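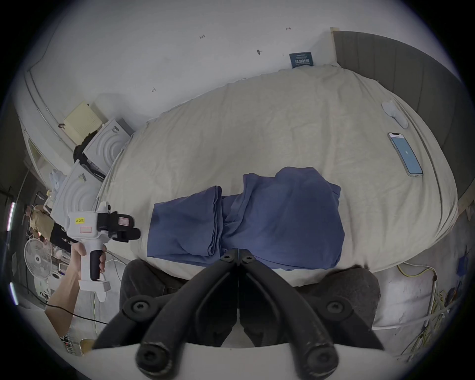 Line drying indoors, winter notes

The dryer in our building was taken out in May and the replacement has been on order ever since, so I have now been through most of a heating season drying everything on racks in the spare bedroom. I kept a log. Some of it may be of use to anyone with a similar room and a similar climate.

The room is 109 square feet with one north-facing window and a single radiator. I run a compressor dehumidifier on the floor beside the racks, set to 50 percent, with the drain hose going to a bucket. The plug-in meter shows it drawing 316 watts with the compressor running. On a full load the compressor runs most of the first night and then cycles.

Spin speed matters more than anything else I tested. Our washer defaults to a slow spin on the cotton program, and you have to press the spin button twice before start to change it. It does not remember the setting. A load of towels that took two nights on the default spin took one night on the fastest. Shirts come out with harder creases, and I accept that.

Spacing is next. I started out filling every bar. Leaving every second bar empty cuts capacity in half and still gets more laundry through per week, at least with heavy cotton. Thin synthetics don't care either way. Jeans go on last, inside out, hung by the waistband with the pockets pulled through.

A fan helps if it is aimed along the racks. Aimed across them, it dries the first row and pushes damp air into the corner behind the door, where I found condensation on the outside wall in the second week. I moved the racks 200 millimeters away from that wall and it hasn't come back. Wipe the window sill anyway.

Fitted sheets are the worst item. The elastic corners hold water long after the middle feels done. I drape them over the door, and turn them once before bed.

Marisol Okafor, who is two floors up, opens her window for ten minutes at 7 a.m. and 7 p.m. and uses no dehumidifier. Her hygrometer readings are within a few points of mine on dry days and much worse when it rains. She spends nothing on it, so I can't call her method wrong.

The log has 2,583 readings at this point, one every hour minus a gap when the sensor battery died. I'll post the spreadsheet once I've fixed the time column, which slipped an hour when the clocks changed. Still to test: a second fan, and wool, which I have been avoiding.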